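Getting the gripper width out of the pictures

Print this post | E-mail this post

Last updated 28 October 2024

I have spent the past few weeks on the part of our software that works out how far open the fingers are in each recording. The old version, which we called Kirui, looked for the yellow of the fingertips and measured the gap between the two blobs. It was fine on the bench at Enholm and much less fine in people's homes.

The new one fits a simple outline of each finger and keeps a short memory of where it was, so one bad picture does not throw the number off. On the Romham set, which has 300 clips, the old code lost track in more than 8 clips out of every hundred. The new code is at 4. It runs a bit slower and I can live with that.

Cloth is still the hard case. Gelbridge, the planning side, wants a plain yes or no for "holding something", and a thin fold of fabric hardly changes the gap at all. I plan to look at that in November.

Colour alone was never going to last. Most of the clips I am checking now are clothes being handled on beds, and bedding comes in every colour going. With black trousers, or whatever the dark garment is, between the fingers the edges are easy to find, but there is a mustard-yellow cloth on the same mat and a yellow strip in the quilt, and the second gripper has a yellow tip as well.

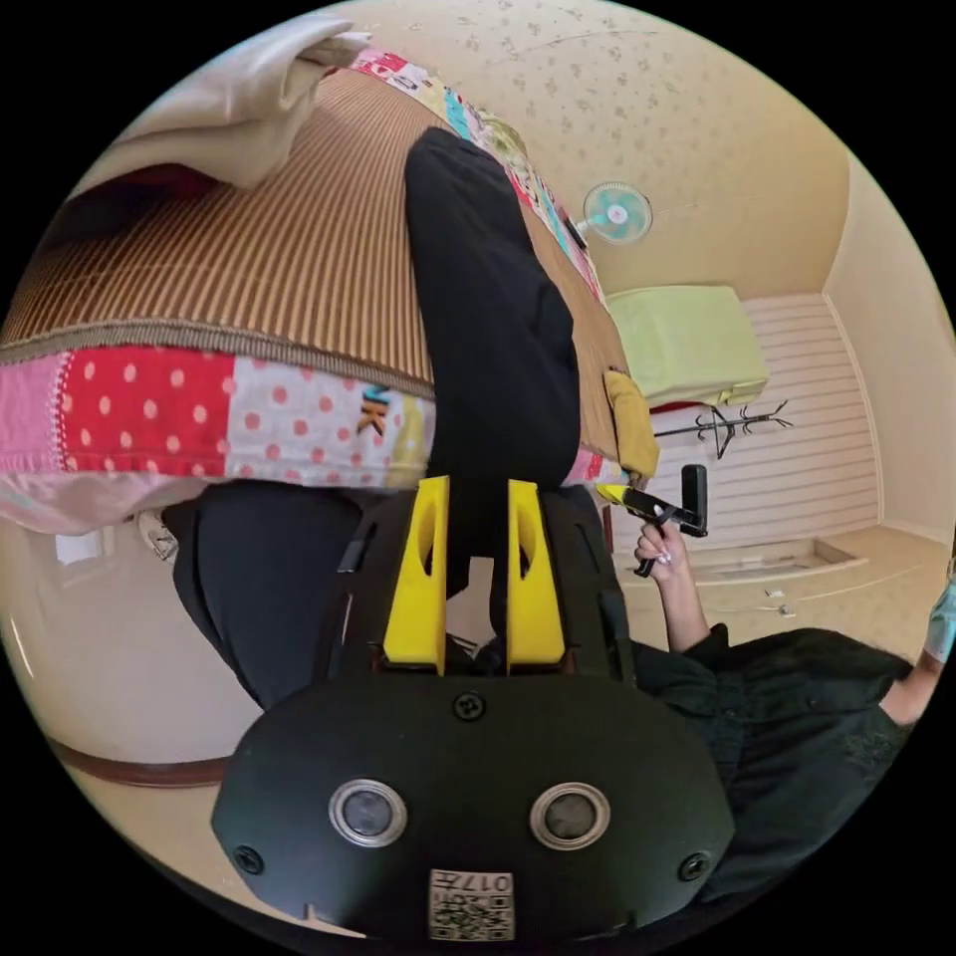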